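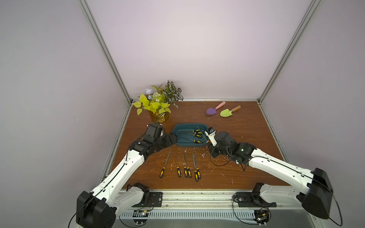
I've been promising a tool page for ages, so welcome to the bench! Regulars will know this table from the seed-starting gallery back in August. It's the same brown wood top, with the same little white flecks all over it that I keep meaning to scrub off (I have tried a sponge, a scraper and bad language). This gallery is all about the yellow-and-black handled set and the dark teal tray, which is where the set is supposed to live from now on.

The whole lot came from the clear-out sale at Dreßler, over in Wurkow, and I paid 40 for a big box of mixed hand tools. I only wanted the long skinny ones – the rest went into the garage and I haven't looked at it since. I love these handles. They're bright enough that I can find one from across the room without my glasses, and the black and yellow look so cheerful against the teal.

My way of sorting is pretty simple. I lay things out on the bare wood first, handles toward me, more or less in a row, and then they move over to the tray. I've tried tipping everything straight in and sorting it there, and I just end up pushing steel around with one finger for twenty minutes. A row is so much easier on the eyes! It doesn't have to be a tidy row either, and mine always ends up with a couple of them snuggled up together and one off by itself.

The flowers in the back corner stay put, by the way. They're fake, every leaf of them, and I've had people lean in to smell them. The amber vase was a Felora find and it's my favorite thing on the table, tools included. The two little toy trowels keep it company – the purple scoop with the pink handle, and the lime green one. They belong with the garden stuff and I will move them one day.

Now, the tray. It has rounded corners and a nice shiny inside, and I picked this color over a gray one that was a bit cheaper. I wanted something shallow enough to reach into without digging. The tools overlap and cross each other in there, and that's fine by me. I did look at one of those foam inserts with a cutout for every tool, and then I pictured myself trying to match each one to its slot at six in the evening and put it back on the shelf. 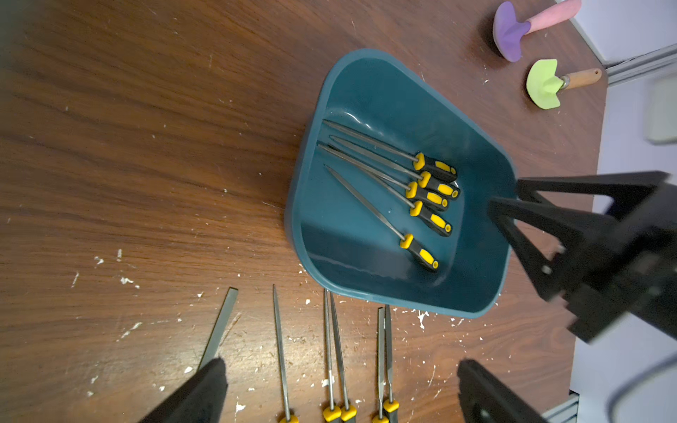
I also like that I can swing the tray whichever way suits me, so it's hardly ever square to the table. Handles to the right works best for me, since I can grab one and go.

Next up is the labeling, and I have a sheet of 100 tiny stickers from Gidance that I bought for jam jars and never used. I want to put them on the ends of the handles if they'll stick. If you've tried stickers on tool handles, please leave me a note in the guestbook and tell me how long they lasted!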